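How to Hem a Tablecloth with Mitered Corners

By Grímur Hjaltested
28 June 2018

A mitered corner is a corner where the two hems meet on a diagonal, like the corner of a picture frame. It lies flatter than a corner that is folded over twice, and it looks the same from both sides of the table. The method below works for any square or rectangular cloth in cotton, linen or a cotton blend. Stretchy fabric and oilcloth need different handling and are not covered here.

What you need

Fabric, washed and pressed
Matching thread
Iron and ironing board
Ruler and a fabric pencil or chalk
Pins
Sharp scissors
Sewing machine with a size 80 needle, or a hand needle if you have the patience

Working out the size

Measure the table top first. Decide how far you want the cloth to hang down, and double that figure, because there is a drop on each side. Then add the hem allowance, also doubled. I use a 1-inch finished hem with a half-inch turn under, so the allowance is 1 1/2 inches per side, or 3 inches in total.

For a 30-inch square side table with an 11-inch drop, the sum is 30 + 22 + 3, so you cut a 55-inch square. Check the width of your fabric before you buy. Many cottons come narrower than that, and you will either have to shorten the drop or join panels.

Wash the fabric before cutting. Cotton can shrink quite a bit the first time, more in length than in width, and a cloth that was square when you cut it may not be square later. I skipped this step on a cloth I made one December and had to hem it again in the new year.

Cutting

Find the straight grain by pulling out a single thread near the cut end. It leaves a thin line that you can cut along. If the fabric is printed, check whether the print follows the grain. Sometimes it doesn't. When the two disagree by a small amount, I follow the print, as a crooked print is easier to notice than a hem that is slightly off grain.
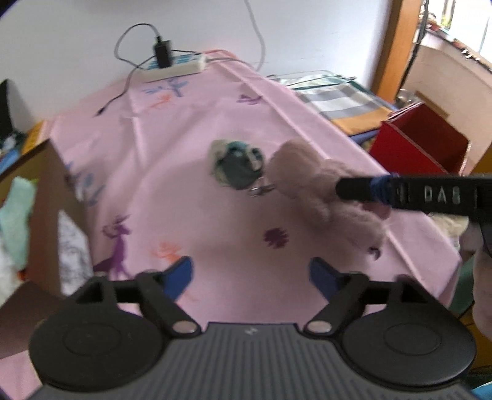
If the print has a right way up, decide now which side of the table it should face. With small scattered motifs it rarely matters. With large ones, try to center a motif before you mark the edges.

Pressing the folds

1. Lay the fabric wrong side up. Fold one edge in by half an inch and press. Do the same on the other three edges.

2. Fold each edge in again by 1 inch and press hard. Use steam for linen. You should now have two sharp creases along every side.

3. Open out the second fold only. At each corner the inner creases cross and form a small square.

Making the corner

4. Fold the corner in toward the middle of the cloth, so that the diagonal fold runs exactly through the point where the inner creases cross. The creases on the folded piece should line up with the creases underneath. Press.

5. Trim the tip off, leaving a quarter inch beyond the diagonal fold. Do not cut closer than this, especially in linen, which frays.

6. Fold the two sides back in along their creases. They should meet in a neat diagonal line. If there is a gap, the fold in step 4 was too deep. If they overlap, it was too shallow. Open it up, adjust and press again.

7. Pin the corner and repeat on the other three.

Stitching

Sew close to the inner edge of the hem with a stitch length of 2.5 mm. Start in the middle of a side, where the join shows less. At each corner, stop with the needle down, lift the presser foot, turn the cloth and carry on. Overlap the first few stitches at the end.

The diagonal itself can be left open on a narrow hem. Þórarinn Baldursdóttir, who taught me this method, always closes it by hand with small slip stitches – it takes a few minutes per corner and holds up better in the wash.

Press the finished hem from the wrong side, then once more from the right side with a thin cloth under the iron.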